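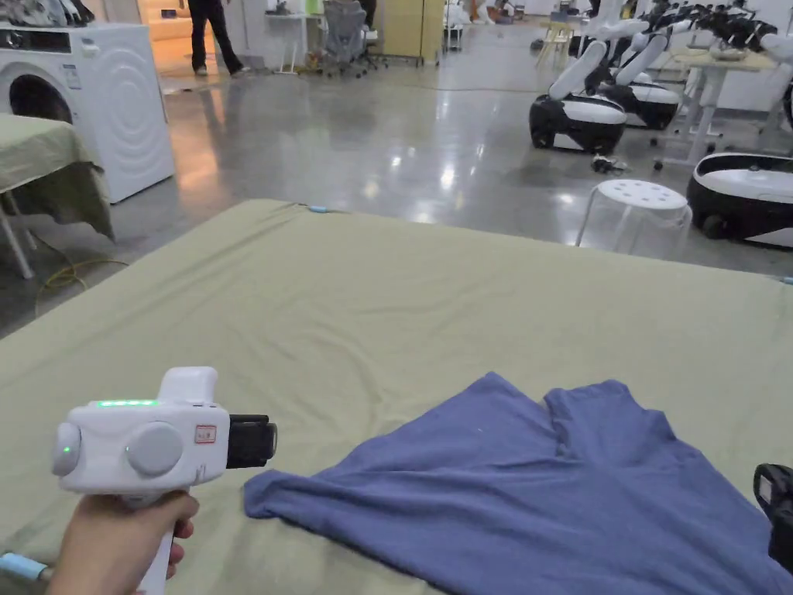
I have been following Ukmont since they were two divisions lower, and the cup has never been kind to us. We usually go out in the second round, away, on a bad pitch, to somebody we should have beaten. So when we drew Iturra at home in the quarterfinal this spring I bought my ticket without much hope and told my brother he could have the spare.

Iturra are a league above us and had won their last four cup ties without letting in a goal. They brought 600 fans, who filled the whole of the open end and sang from well before kickoff. Our side of the ground took longer to fill up. The line at the turnstiles on the river side was bad again, and I missed the first few minutes standing behind a man who had brought last season's pass.

The first half was slow. We lined up with five at the back, which I don't like, and the two up front hardly touched the ball. Iturra had most of the possession but kept going sideways. Their left winger got past our fullback twice and both times the cross went straight to the goalkeeper. We had one corner. It hit the first defender.

At halftime the manager took off one of the center backs and put on an extra midfielder, and the game changed right away. We started winning the second balls. About ten minutes in, our captain hit one from outside the area that clipped a defender on the way through, and the keeper was already going the other way. I have seen people online call it an own goal. The club has given it to the captain and that is fine with me.

Iturra tied it from a free kick that should not have been given. I was level with it and our player got the ball. The kick itself was very good, over the wall and in off the post, so I can't complain about that part.

Extra time was mostly cramp. Both teams had used their substitutes and people were going down everywhere. The one real chance came to us, a header from six yards that went over, and I think everybody around me had their hands on their heads at once. Then it was penalties at the open end, in front of their supporters.

We won them 4–2. Our goalkeeper saved the first and the third. I had never seen Ukmont win a shootout in person, only lose them. 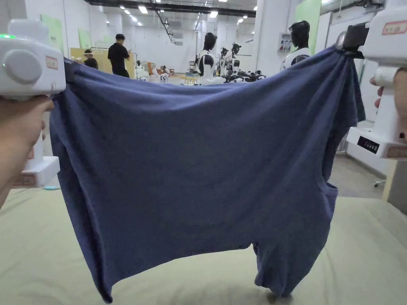 The old blue shirt.

The semifinal is against Nostard, away, and that means a 285-mile trip each way. The supporters' club is running coaches, leaving at six in the morning, and I have put my name down for a seat. We get 1,000 tickets. Season ticket holders have first choice and whatever is left goes on general sale in April. If you went to the Udurer game in the third round, keep the stub, as the ticket office says it counts as an extra point if they have to go by attendance.

I watched Nostard beat Udurer on the stream last week. They press hard for the first half hour and then they drop off, and both of their fullbacks push up at the same time. If we can get to halftime level we have a chance on the break. I would go back to four at the back from the start and leave the captain a bit further forward, where he was in the second half against Iturra. I would also keep the same goalkeeper, even though the first choice should be fit again by then. You can't drop someone after that.

The bad news is that our right back picked up his second yellow of the competition and will miss it. The kid who came on for him in extra time did well enough — he was beaten once and recovered — but Nostard's best player is on that side. I expect the manager will go with experience and move one of the midfielders across.

We have a league game before then, at home to the bottom team, and I would guess half the side gets rested. I'll be there anyway. I still owe my brother a pie from the quarterfinal, as the kiosk ran out before he got to the front.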